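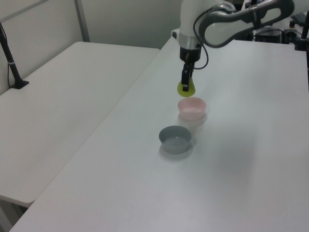

Figure 1. Robotic arm holding a yellow-green object over a pink bowl.

4.2 Who mothers named, and why

Of the 393 women who returned the questionnaire, most answered the open item on inspiration with a member of their own family. Mothers and grandmothers came first, daughters second. Public figures were named far less often, and mainly by women under 30. The pattern held in both towns, Nosham and Cárdenas, although the Cárdenas answers were longer and more likely to mention a woman who had died.

We read the answers that named a daughter as a separate group. They differ from the rest in tense. Women writing about their mothers used the past and described single events — a job taken, a move, a winter without money. Women writing about their daughters used the present and listed qualities. "Kind" and "stubborn" were the most common words, often in the same sentence. Answers in this group seldom mentioned school results or earnings, even where the daughter was an adult with a career of her own.

The follow-up interviews were held in August with 8 women from the Troduvden parenting network, each lasting up to two hours. We asked them to look again at what they had written and to say whether they would change it. Two did. Both had first named a public figure and now named a sister.

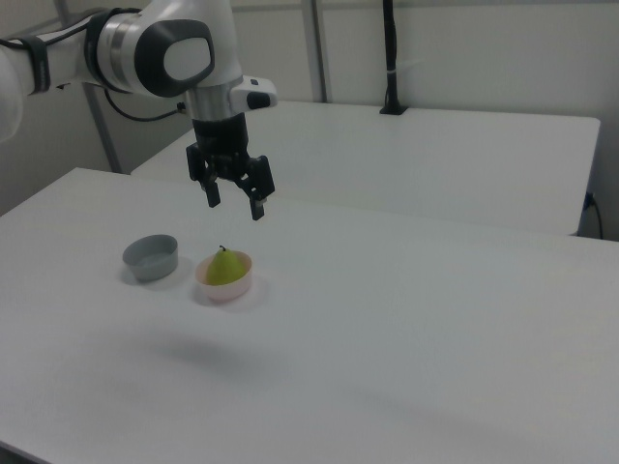
Cavia, interviewed in the afternoon session, objected to the wording of the item itself. She said that being asked who inspired her made her feel she ought to pick someone grand, and that she would have answered sooner if we had asked whom she thought about when she was tired.

Her point applies to the survey as a whole. The item was taken over from an earlier pilot and was not tested again in Cárdenas. We return to this in Section 5, where the answers left blank are also discussed.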